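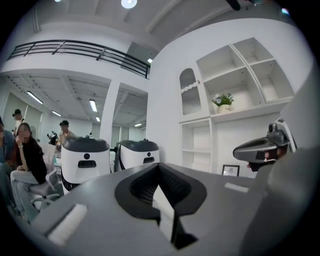 The Ridgeway gripper is a hand-held gripping tool developed by members of a shared workshop in Eltham. It is carried and worked by hand and is used to try out jaw and finger shapes before they are fitted to a robot arm. The design was started by Soledad Montoya, and the first complete set of drawings was released on 3 April 2021.

Design

The finger pad is V-shaped with a ribbed inner face, so that round and square objects can be held by the same part. The body is grey and is built in several versions. Some carry a small camera module on top, while others have a square fiducial marker, a printed black and white pattern that software can use to work out the position and angle of the tool.

Anitha Kurian redrew the housing in August to shorten the nose. The pad is replaced as a single piece and is rated by the workshop for up to 2000 closing cycles.
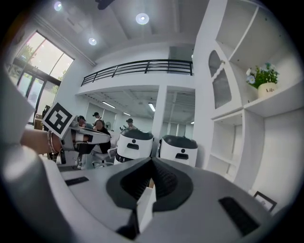 Versions

Drawing 789 covers the original body. Drawing 2903, by Heidrun Gasser, added the marker mount, and drawing 3128 changed the pad rim. Parts from the two later drawings are interchangeable, but neither fits the original body without filing.

A left-handed version, known in the workshop as Proltivau, was begun by Pilar Aravena and remains unfinished.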